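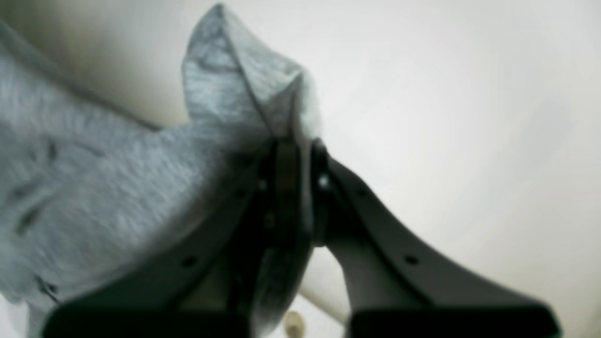 Page last changed: 21/04/2018

The grey jumper in the wash

Most households own at least one grey sweatshirt, and most of them treat it badly. Solomiia Tymoshchuk has spent nine years mending and reselling knitwear from a shop in Clindorgate, and grey marl is what she sees most. It comes in stretched at the neck, bobbled under the arms and creased across the chest from being put away in a hurry.

"People fold a shirt properly and then they throw the sweatshirt on top of it," she says. "They think it can't crease. Marl does crease, you just notice it later, when you're wearing it."

The mottled look comes from mixing lighter and darker fibres before they are spun. It hides small marks very well and hides thin patches less well. Tymoshchuk holds each one up to a window before she prices it.

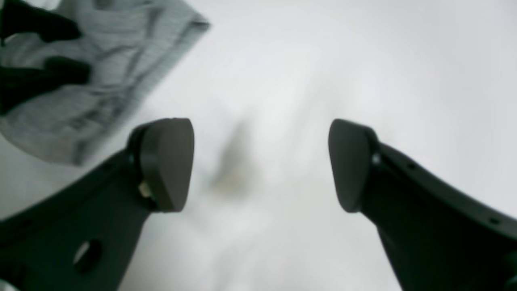 She works on a plain white table, and would not go back to a dark one. Loose threads and dropped stitches show up on white. She paid 25 pounds for the table when a café closed, and it has outlasted two irons.

Her folding method is an ordinary one. The garment goes face down and is smoothed from the middle outwards with flat hands. The sleeves come in across the back, the sides follow, and the hem is brought up to the collar in two turns. Anything with a patterned band gets one more look, so that the fold falls beside the band and doesn't run through it.

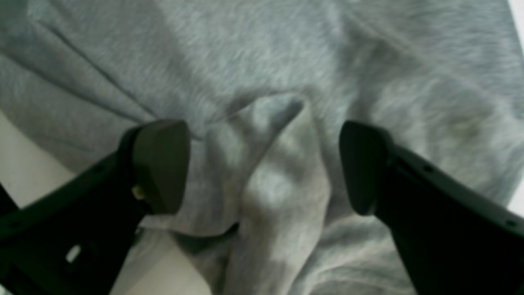 Lifting is where most of the damage starts. Wet cotton is heavy, and a sweatshirt pulled out of the drum by one sleeve will carry its whole weight on the shoulder seam. Dry cloth is more forgiving, though if you take hold of it in the middle it rises into a ridge with the rest rumpled around it, and it needs smoothing again before you can fold it. Arsen Harasym, who runs the Gollow laundry two streets away, tells his staff to use both hands and take it at the shoulders. He got through 1,675 service washes last December and says the complaints were nearly all about shrinking - none were about folding.

His brother Tymofii does the pressing, on a low setting and with the garment inside out. He leaves ribbed cuffs alone.

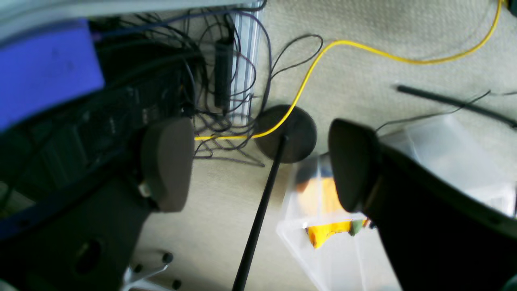
Putting it away

Shelves are better than hangers for anything knitted. A hanger leaves points in the shoulders within a few weeks, and they are slow to come out. Keep the pile low enough that you can take one from the bottom without pulling the others over.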